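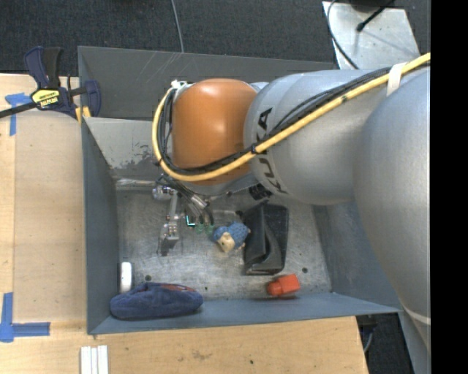 Napaporn Nuchit

February, Saturday, started 7:40

Glaze tests, Niltdale clay body, second batch. Loaded 40 tiles last night, cone 6, same schedule as the first batch but with a 20 minute hold at the top. Kiln was at 96 C when I came in, so I left the lid down and did the notes from Thursday first.

Results by row:
Row 1, base white - fine, no pinholes. Slightly more gloss than batch one.
Row 2, white plus 2% tin - crawled on the edges again. Tiles were dusty, I think. Wipe them next time.
Row 3, iron red - brown. Toàn says his came out the same on the Bạch body, so probably the recipe.
Row 4, celadon - good where thick, grey where thin. Three dips minimum.

Weighed out 2,000 g of base white for the next round and sieved it twice through the 80 mesh. Bucket is on the lower shelf, label is taped on - the marker washes off.

Thermocouple reads high against the cones. Charalambos has the spare, ask him Monday.

To do: order whiting, redo row 2 with clean tiles, try row 3 with bone ash at 10 and 15.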